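Acta de la reunión del club de robótica Gateo
Noviembre, 18:00 h, aula taller

Preside y toma nota: Divya Menon. Se pide disculpa por los errores de idioma; quien quiera corregir el acta lo puede hacer antes de la próxima reunión.

1. Acta anterior
Se lee y se aprueba sin cambios.

2. Presupuesto
Quedan 41 euros en la caja del club. El pedido a Trulovent (número 2234) todavía no está confirmado. Se acuerda escribir otra vez a la empresa y no comprar nada más hasta recibir respuesta.

3. Trabajo con las pinzas de mano
El grupo Felta presenta su parte del proyecto: los artículos de aseo y el recipiente transparente.

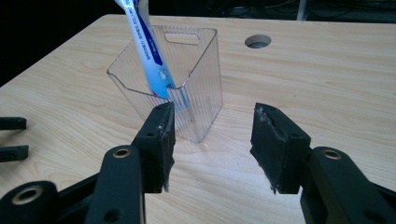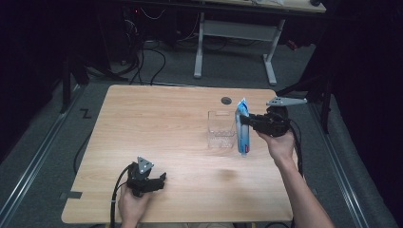
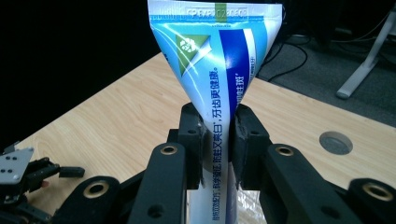 La discusión más larga fue sobre el reglamento del torneo Namboodiri, que pide entregar 1000 demostraciones por equipo y que cada objeto sea identificado por su nombre. El club tiene casi la mitad. Se propuso identificar también la posición de agarre, y para esto sirvió de ejemplo el tubo de pasta de dientes sujetado de pie entre los dos dedos negros, con el extremo plano hacia arriba: el agarre queda en la parte donde el tubo se estrecha. Una parte del grupo prefiere agarrar más cerca del extremo plano. No hubo acuerdo y se votará en la próxima reunión, después de probar las dos maneras.

4. Almohadillas de los dedos
Se pregunta si conviene cambiar las que tienen los bordes gastados. Se decide revisarlas todas antes y apuntar el estado en la hoja del armario.

5. Ruegos y preguntas
Se pide que los nombres de los archivos no lleven acentos ni espacios. También se pide empezar a la hora puntual, porque el aula se cierra a las 20:00 h.

Tareas pendientes:
Divya Menon: escribir a Trulovent y enviar el reglamento a todos.
Grupo Felta: preparar la prueba con las 2 posiciones de agarre.

Se levanta la sesión a las 19:40 h.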